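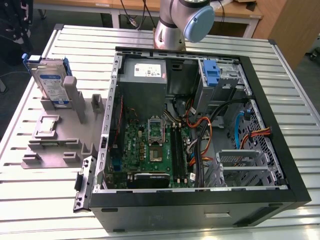

Na sexta passada fui finalmente à feira do comércio local, aquela que montam todos os anos em janeiro no pavilhão dos bombeiros, e vim de lá com os pés desfeitos, dois sacos cheios e uma torradeira que não fazia falta nenhuma cá em casa. Mas já lá vamos.

Para quem não conhece: é uma feira pequena, das lojas aqui da zona, daquelas onde ainda se entra e se é tratado pelo nome. A entrada custa 4 euros e dá direito a um café (bebi o meu logo às dez da manhã, que o frio não estava para brincadeiras!). Este ano havia 19 bancas, arrumadas em dois corredores, mais um cantinho ao fundo para as crianças pintarem enquanto os pais gastam o dinheiro.

Comecei pela direita, como faço sempre, e parei logo na Lozano, a casa de ferragens. Quem lá está é o senhor Casimiro Bustamante, que vende parafusos à unidade e os embrulha em papel pardo, como o meu avô fazia. Eu andava há meses à procura de dobradiças para a porta do armário da cozinha, levei a velha no bolso, e ele olhou para aquilo dois segundos e foi buscar uma caixinha ao fundo da banca. Duas dobradiças, oito parafusos e ainda me explicou como tapar os buracos antigos com palitos e cola de madeira. Já experimentei e ficou firme. Tinham também varões de cortinado em ferro, muito bonitos, mas não havia na medida da minha sala e a encomenda demora três semanas.

Ao lado estava a Drisent, das cortinas e estores. Gostei imenso dos tecidos, sobretudo de um linho verde-seco que pedia para ser levado para casa, só que o preço ao metro me fez pousar a amostra muito devagarinho. Fazem as bainhas de graça até ao fim do mês, fica a informação para quem precisar. A senhora da banca deu-me um catálogo e eu já o folheei umas poucas de vezes, por isso não prometo nada.

A meio do corredor parei para comer. Bifana, claro, e uma fatia de bolo de laranja que a associação de pais estava a vender – maravilhoso, húmido, com a casca ralada por cima. Se alguém da associação ler isto, por favor mandem-me a receita!

A Clirker foi onde estive mais tempo. Vendem louça, talheres, panelas e pequenos eletrodomésticos, e tinham um caixote enorme de pratos desirmanados que me prendeu uma meia hora de joelhos no chão. Trouxe cinco pratos de sopa com um risquinho azul, todos diferentes uns dos outros, e foi aí que apareceu a tal torradeira. O rapaz disse-me que era a última, eu acreditei, e quando voltei a passar à tarde estava lá outra igualzinha. Bem feita para mim.

Na Skondine, a loja de prendas e velas, o cheiro sentia-se desde a porta. Havia flores de seda, jarras, molduras, peluches e umas velas de figo que são uma perdição. Comprei uma para a minha irmã e outra para mim (a minha já vai a meio). O dono, Baltasar Calvo, contou-me que no ano passado venderam 1.000 velas só no mês do Natal e que desta vez trouxe menos peluches e mais jarras, que é o que as pessoas lhe pedem. Também fazem cabazes por encomenda e entregam na vila.

Nem tudo foi perfeito. O estacionamento é um desespero a partir das onze, andei às voltas e acabei por deixar o carro lá em cima, ao pé da escola. Só havia multibanco numa parte das bancas, por isso levem dinheiro. E as casas de banho ficam do outro lado do pátio, o que com chuva não tem graça nenhuma.

Ao fim da tarde houve o sorteio. O primeiro prémio era um vale de 100 euros para gastar em qualquer das lojas, e saiu a uma senhora que estava mesmo à minha frente na fila das farturas. Deu um grito tão grande que o homem das farturas deixou cair a pinça! A mim não me calhou nada, como de costume, mas guardei a senha na carteira na mesma.

Para o ano quero ir mais cedo e levar a minha mãe, que adora a parte das ferragens ainda mais do que eu. A torradeira, já agora, trabalha lindamente. A antiga está na garagem, se alguém a quiser é só dizer nos comentários.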